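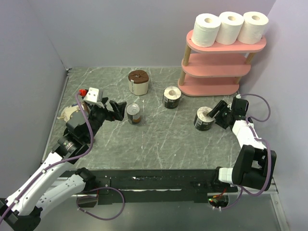
Page last changed: July 1, 2024

Event Hire and Outdoor Venues
Handout 3: Planning Guest Facilities for a Tented Event

This handout accompanies the third session of the course and should be read before the site exercise at Skestska. It covers the services a hire company is expected to discuss with a client once the size of the tent has been agreed. Structural matters, including anchoring and wind limits, are dealt with in Handout 2 and are not repeated.

1. The site visit

No quotation should be issued on the strength of a map or a telephone call. The person making the visit records the width of every gate on the delivery route, the slope of the ground, the position of overhead lines, and the nearest water and power. Buried pipes and cables must be marked by the owner of the land before any stake is driven.

Students should note where a service truck can stand and turn. A restroom trailer is heavier than most clients expect, and a lawn that carries a pickup in dry weather may not carry a loaded trailer after rain.

2. Restrooms

The number of units depends on the guest count, the length of the event, and whether alcohol is served. Local rules set the minimum and take priority over any house standard. Where the client's guest list is still open, plan for the higher figure.

Units are placed on level ground, downwind of the catering tent where possible, and within an easy walk of the main entrance. At least one accessible unit is required at every event used as a case in this course, with a firm path leading to it. Lighting must cover both the path and the steps.

Supplies are the responsibility of the hire company unless the contract says otherwise. Paper, soap and towels are checked before guests arrive and again after the meal. The attendant signs the sheet at each check.

3. Power and lighting

Catering equipment and lighting should be supplied on separate circuits. Students often add up the lighting load correctly and then forget the coffee urns. List every item that will be plugged in, with the name of the supplier bringing it.

Generators stand well away from the tent walls, with the exhaust facing outward. Cables that cross a walkway are covered or raised.

4. Case study: Drevevitz

The Drevevitz summer dinner was held in June for 70 guests under a single pole tent supplied by Fesero. The original quotation was 1,896 dollars for the tent, tables and chairs. Restrooms were left out because the client intended to use the house. Two weeks before the date the owner withdrew permission, and a trailer was hired from Okabe at a further cost of almost 1,000 dollars.

Read the correspondence in the course folder and consider at what point the question of restrooms should have been raised — and by whom. The contract wording on "existing facilities" deserves particular attention.

5. Written work

Prepare a site plan and a schedule of services for the Drevevitz dinner as it should have been quoted. The plan must be drawn to scale and show vehicle access, restrooms, generator and catering tent. The schedule should not exceed two pages.

Work is submitted to the course instructor, Miyuki Takagi, at the start of the next session. Late work is accepted only by prior arrangement. Sturdy footwear is required for the site exercise.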